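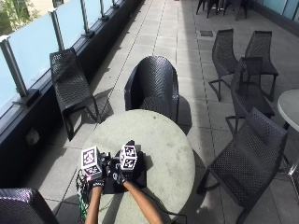
Rowing machines: what I've learnt since December

I've been promising you all a piece about rowers for ages, and a few of you have been nudging me (yes, Humaira Kazmi, I did get your messages), so let's get on with it.

I bought mine second-hand from a chap in Vandbridge who'd used it mostly for drying shirts. It's a Stubbs air rower, the older sort with the chain, and it weighs 35 kilos, which I can tell you is plenty when you live up two flights. I'd been using the treadmill at the Clunddale gym before that and my knees were starting to complain, so I fancied something where I could sit down and still get properly out of breath!

First thing: the damper. That's the lever on the side of the fan, and everybody new to rowing shoves it straight up to ten. I did the same and my lower back let me know about it for a week. Set it at four or five and leave it there for the first month. You still get a hard workout, you just have to push quicker with your legs to get it.
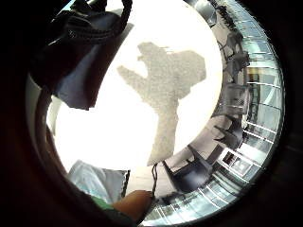

Soft grey on bright white.

Second thing, and I wish I'd listened sooner, is the order. Legs, then body, then arms. Going back it's arms, body, legs. I used to bend my knees before my hands had gone past them, so the handle had to hop over on every single stroke. If yours is doing that, slow right down and do ten strokes with a pause when your arms are straight. It feels daft but it does sort it out.

My usual session is 2000 metres at a gentle pace, a few minutes' rest with some water, then the same again a bit faster. I keep to 24 strokes a minute or so on the first one. The monitor shows all sorts of numbers but I only look at the split and the stroke rate, and I've stuck a bit of tape over the calories. 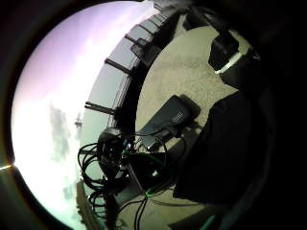 On looking after it: wipe the rail after every go, because the grime builds up and the seat starts to feel lumpy. The chain wants a drop of oil on a bit of kitchen roll every 52 hours of use (that's what my manual says, so do check yours). If you're buying used, pull the handle right out and let it go back slowly. It should go all the way home without sagging. Mine sagged, and a new bungee from Dirkeck set me back some 80 pounds with the postage, so knock that off the price if you spot it.

Next time I'll do foot straps and heel lift, as I've had three emails on that already. If you've got a question about rowing on a wooden floor without upsetting the people downstairs, send it over too, I'm still working on that one myself.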